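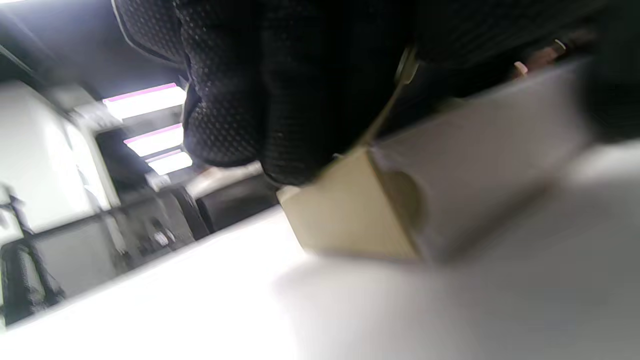 Section 4. Setting Up a Monthly Gift

Before you begin, have your Onov donor number ready.

1. Sign in to the Zullitz giving page and select Monthly Gift.
2. Choose a fund. The Zorkel Meals Fund is selected by default.
3. Enter an amount. Suggested gifts are $26, $50 and $70.
4. Select a payment date no later than the 27th of the month.
5. Review the details and select Confirm.

Note: Gifts in memory of another person require the tribute form – see Section 5.

Caution: Do not select Confirm twice. A second gift may be recorded.

Revised August 2021. Approved by Shazia Mirani, Donor Services.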